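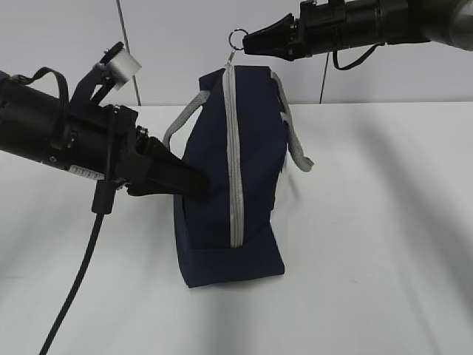
Print this item | E-mail this item
Reading time: 2 minutes

Vitholm Members' Bulletin – Thursday, May 23, 2024

Bread Bags at the Brindcombe Counter

Members who collect bread and rolls from the Brindcombe counter are asked to bring a zippered fabric bag beginning next month. Paper sacks will remain available at 15 cents each. The counter filled 803 orders in November, and nearly 299 of them went out in bags brought from home.

Rolls should go in last, on top of any firmer items.

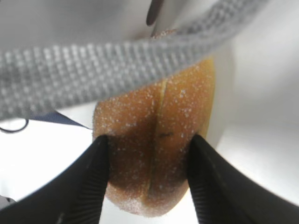 Sugar-topped roll with a long center score.

Sugared rolls lose some of their topping when they rub against the lining. Members may ask for a sheet of paper between layers at no charge.

Bags with a full-length top zipper are the easiest to fill. Please open the zipper all the way before handing the bag over, and
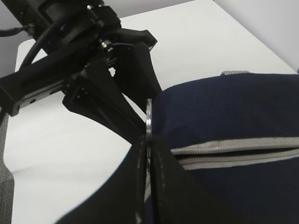 hold the fabric near the end of the zipper when closing it again. Pulling on the ring alone strains the stitching. A bag packed too full should be left partly open – forcing it shut will flatten the bread.
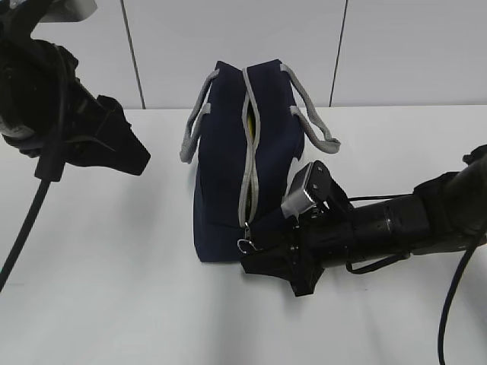
Photo: Brolletti for the Vitholm Members' Bulletin

Bags may be left for pickup at the Keane Street entrance until closing. Each must carry a tag with the member's order number. Unclaimed bags are kept at the front desk, extension 139.

Print this item | E-mail this item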